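We use cookies to improve your reading experience. By continuing you accept our cookie policy. Accept / Manage

8 min read

3.2 Sorting boards before teardown

Boards came in mixed from the Osthorpe drop-off site, over 4,000 in the first intake, most of them desktop. Some bare, some still with memory and processor in place. Ga-eun Kwon and Barış Toprak did the first sort by hand. Criteria kept simple on purpose - socket present or not, processor present or not, visible damage to the board or not. Anything with a swollen capacitor went to a separate bin and is not counted below.

Of the first intake, 3,000 boards still carried a processor. That was higher than we planned for. Earlier work at the Trevik site (Ifans and Ryu, see Section 2) assumed that processors get pulled before boards are dropped off, and we had set up the benches on that assumption. Benches had to be re-laid in the second week. Memory trays moved to the left side, processor trays to the right.

Order of removal matters more than we thought. Memory first, then processor. With the modules still standing in their slots there is less room on that side of the socket, and a hand or tool coming in at a low angle tends to catch them. Fig. 4 shows a board at the processor stage with a memory module still in.
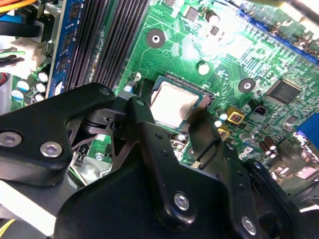 Fig. 4. Processor seated in its socket, memory slots and blue module at upper left. Heat spreader surface smudged and slightly uneven.

Surface condition of the heat spreader was scored on a three-step scale: clean, smudged, caked. Old thermal paste is the usual cause of the last two, but we did not test residue so the scale is by eye only. Dae-han Shin scored a subset of 1,000 twice, a week apart, to check drift. Agreement was good for clean and caked, weaker in teh middle. Glare off the board under the bench lamps did not help - traces and pads near the socket wash out, and so does a faint smear on the metal. Lamps were lowered after that.

Caked units were wiped before lifting. Smudged ones weren't. Boards where the processor would not come free after two tries went back in the bin marked "hold", 80 in total, and are treated seperately in Section 3.4.

Related articles
- Tray layouts for small-parts recovery: notes from Wokov
- Memory module reuse in low-volume repair shops
- The Figueiredo bench, revisited
- Thermal paste residue and resale grading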